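### 4.2 The processor task

Of all the chores on our list, this is the one I kept telling people we should drop. Folding a towel badly still gets you a towel. A processor has to go down flat and in the right orientation, and the socket doesn't forgive much! Kibet Urio talked me into keeping it, and I'm glad he did (mostly). Figure 4 shows the work from the wrist camera. 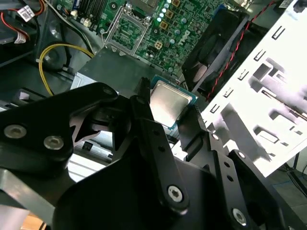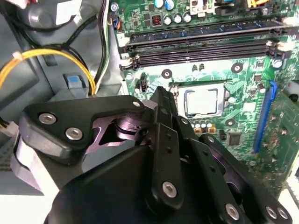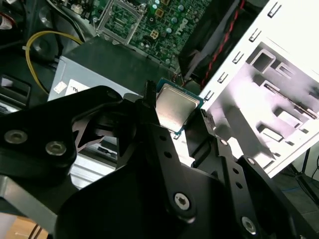

**Figure 4.** Wrist views from the processor task. First and third: the chip held between the fingers, with the socket empty. Second: a processor resting in the socket.

We ran 183 attempts in November, all of them on desktop machines with the case open and the cooler already off. I scored each one by hand, and Chathurika Munshi rescored 32 of them without seeing my sheet. We disagreed on 4, all over whether a chip sitting slightly proud of the socket should count as placed. Her rule was stricter than mine, so we used hers.

What surprised me was where the trouble started. I had expected the final drop to be the killer, but a lot of our bad runs went wrong back at the grasp. Look at the tilt of the chip in the first and third views. A person would just roll it level between finger and thumb without thinking about it, and our policy has to fix the same thing with the whole arm, down in a case full of cables and sheet metal.

So can a machine do this shop-floor job yet? I'd say it can do the middle of it. I still wouldn't let it close the socket lever on a computer I cared about, and we left that step out of the scoring entirely. Section 4.3 goes back to the Flateo shelf task, where the tolerances are much kinder.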